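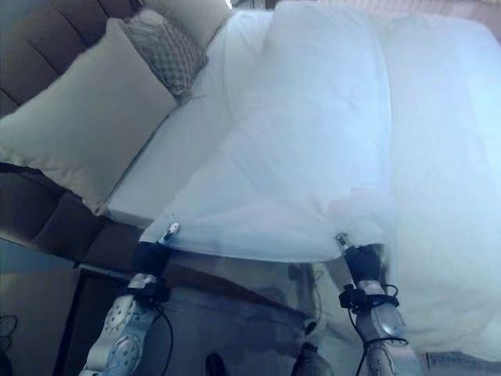
Ferkelgate, the furnished lettings company based in Flonadville, will supply made-up beds in all of its flats from the start of next month, ending the arrangement under which tenants brought their own bedding or hired it separately. The bedroom set chosen for the change follows the pattern seen in the photograph, with a white fitted sheet, a full white duvet and three pillows against a dark brown padded headboard. Two of the pillows are beige and cream, and the smaller grey one has a woven check or diamond texture. Other bedrooms will have the same white sheet and duvet, with the smaller pillows varying according to what is in stock.

The company lets flats for stays of between one month and a year, mostly to people who have moved for work or are waiting to complete on a house purchase. Until now its flats have come with a bed and mattress but nothing on them. Tenants arriving late in the day have often had to spend their first evening looking for a shop that sold sheets in the right size.

"We asked tenants in March what they would change about moving in, and bedding came up more than anything else," said Zinash Tesfamariam, lettings manager at Ferkelgate. "People don't mind carrying a suitcase up the stairs. They do mind carrying a duvet. Quite a few told us they had bought one for a three-month stay and then left it behind in the wardrobe."

The bedding is being supplied by Menetti, which already provides towels and table linen to two of the company's buildings. The first order covers around 1,000 items, including fitted sheets, duvets, duvet covers, pillows, pillowcases and mattress protectors. Each flat will be given two full changes per bed, so that one set can be in the wash while the other is in use. Spare sets will be held at the Adugna building, where Ferkelgate has converted a ground floor storeroom into a linen room with open shelving.

Beds will be made up no more than 48 hours before a tenant arrives. The housekeeping team has agreed a single method for all flats. The mattress protector goes on first, followed by the fitted sheet, which is pulled down at all the corners and smoothed by hand from the middle outwards. The duvet is put into its cover, shaken so that the filling reaches the corners, and then spread across the bed from one side, with the front edge held straight. Pillows go on in order of size, the largest at the back where the headboard allows it, although staff may arrange them differently on narrower beds.

Saron Bogale, who leads the housekeeping team, said most of the discussion had been over the duvet. "A thick white duvet looks very good on a bed and it is awkward to handle. If you drag it by one corner the filling slides and you end up with a lump at the bottom. We have asked everyone to take hold of the edge in two places, well apart, and lay it over. Then you walk round and check that it hangs the same on both sides."

White was picked for the sheets and duvet covers because it can be washed at a higher temperature and replaced one piece at a time without a mismatch. The company looked at patterned covers but decided that keeping several designs in matching sets would take up too much shelf space. The colour in each room will come from the headboard, the curtains and the smaller pillows.

The padded headboards are staying. They were fitted during the last refurbishment and come in dark brown fabric with deep horizontal seams. Dust can settle in the seams, and housekeeping staff will now go over them with a brush attachment each time a flat changes hands, before any clean bedding is brought into the room.

Tenants will be responsible for washing their bedding during their stay, as they are now. Those who would prefer not to can ask for a linen change every 30 days, which will be charged at a flat rate and added to the monthly rent statement. Anyone who wishes to use their own bedding may do so. The supplied set should be folded and left in the wardrobe, or staff can collect it on request.

There will be no increase in rent for existing tenants as a result of the change. Tenants already living in a Ferkelgate flat can ask for a bedding set at any time and will be given five days' notice of delivery. Ordinary wear will not be charged for at the end of a stay. Torn or badly stained items will be dealt with under the existing inventory terms.

Dagim Tekleab, operations director, said the company would review the arrangement after the winter. "We want to see how the duvets wash and whether one weight suits all the flats. Some of our top floor bedrooms are a good deal warmer than the ones below, and we may need a lighter duvet for those."

Tenants with questions about bedding should contact their building office in the usual way. Press enquiries should be addressed to Pejman Talebi at Ferkelgate, Flonadville.

Issued August 6, 2021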